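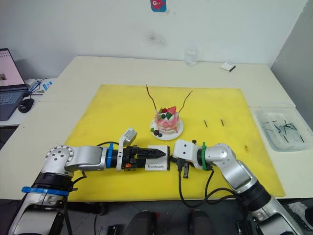
The cake, the card, the yellow mat.

Somebody will tell you a birthday cake needs to be big. I have sat through that argument in three kitchens now and I'm done with it. Small cake. One plate. A card standing in front that says Handmade. That is plenty and I'll defend it to anyone holding a sheet cake the size of a door.

Last month I went round the Villa on a Sunday for a party, 11 guests, and the cake fed maybe 50. You know what happened to the rest. Foil, fridge, guilt, bin. A whole layer of it went in the trash by Wednesday and it had cost 155 dollars. For that money I want to be buried in it.

Fruit though. Fruit I will spend on. Strawberry on top, a blueberry, something green, dark berries down on the plate where they can roll about. The Bremix recipe cards tell you to glaze everything till it shines like a car. Don't. Put it on plain and put it on late. 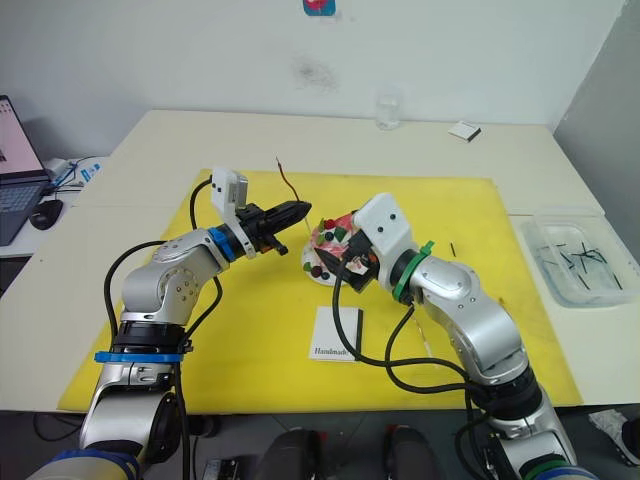

Should the fruit go on the cake or on the plate?
Both, but be mean with the top and generous with the rim. People pick at the rim while they wait for a slice and it keeps their fingers out of the frosting.

Next thing. The card. I used to think a little printed card was showing off, like signing your own sandwich. Changed my mind. A shop cake comes in a box with a name all over it. A home one comes with nothing, and then some uncle asks which bakery. One word does the job. Leave off the hearts and the flour allergy essay (tell people about allergies out loud, please, before they eat).

Where it goes matters more than the font. In front of the plate, not stuck in the cake. Wolon sells the kind on a spike and I hate them, you get a hole in the top and frosting all up the lettering.

Then the fire part. 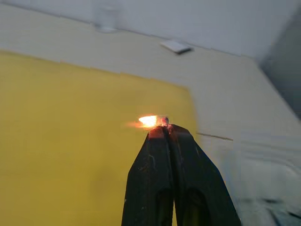
Small flame, yellow behind it.

I like a real flame. I know about the LED candles, my sister-in-law has a pack of 8 and they flicker like a bad bathroom light. No. A birthday wants something burning for a few seconds, everybody leaning in, somebody saying hurry up. And one flame is better than a forest of them. Past a certain age the forest is just a heat source and teh frosting slumps before you get to the second line of the song.

Move the card back before you strike anything. It's paper. Napkins too, and the ribbon, and your sleeves.
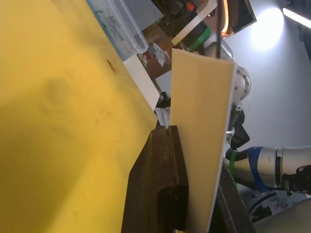 Vomulis Table Letter, No. 11

And have the lid box ready. This is the bit I get grumpy about, all the loose stuff that ends up around a party table, foil, scraps, bits of clear plastic, and no one wants to touch any of it till the morning. A clear box with a lid, on the table from the start. Picks and leftover berries in there. Foil in the bin right away, while people are still chewing if you have to. Takes about a minute and you get your table back.

A colored mat helps as well, yellow is my pick, crumbs show up on it and a white plate looks good there. Cloth is nicer, sure. Cloth also has to be washed and ironed and I have a job.

So small cake, one word, one flame. Spend the rest on better strawberrys.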